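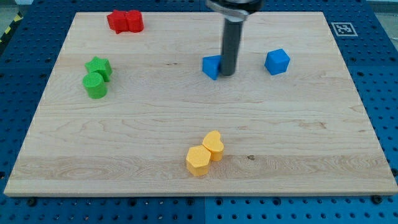
Dretville, November 21, 2019 – The maple work boards sold by Hernetti come out of a single shop at the edge of town, where the owner and one finisher handle everything after the sawmill. The owner agreed to talk about the product on the condition that the conversation stayed on wood.

The boards are meant to be fixed to a bench and used as a smooth, light-colored working surface. Most buyers already own a perforated metal bench and want something over the holes. "Small parts don't sit right on a perforated panel," the owner said. "Blocks tip at the hole edges. You put a flat board down and the problem is gone."

Stock arrives rough-sawn and is stacked indoors for 16 weeks before it is planed. The shop will not machine a plank that has been inside for less time. "It moves. You plane it flat and a month later it has a cup in it, and then the customer calls."

The grain is not sorted for appearance. Swirling figure, darker streaks and small knots are left in as long as the knot is tight and level with the face. A loose knot is drilled out and the piece goes to the offcut pile. Asked whether buyers complain about uneven figure, the owner said a few ask for plain boards and are told there is no such grade. "Colored blocks show up fine on it. Red, blue, it makes no difference. Maple is pale enough."

The front edge gets a narrow bevel. The finisher said a square edge on maple chips when a tool is dragged over it, and that the bevel is cut after the last sanding pass.

Fastening takes up more of the instruction sheet than any other subject. The shop prefers screws along the edge, driven until the head seats and then stopped. "People overtighten. The board is held at the screw and lifts somewhere else." Clamps are acceptable for short jobs. Glue is not covered.

The face is finished with Kongkaew hard oil, two coats, 18 hours apart. Wax was dropped after blocks began to slide too easily when pushed.

Hernetti shipped 1,526 boards in the past year, some 17 percent of them to Taltel, a bench supplier that resells them under its own part number. A thicker version has been requested. The owner has cut two and is waiting to see how they behave over the winter.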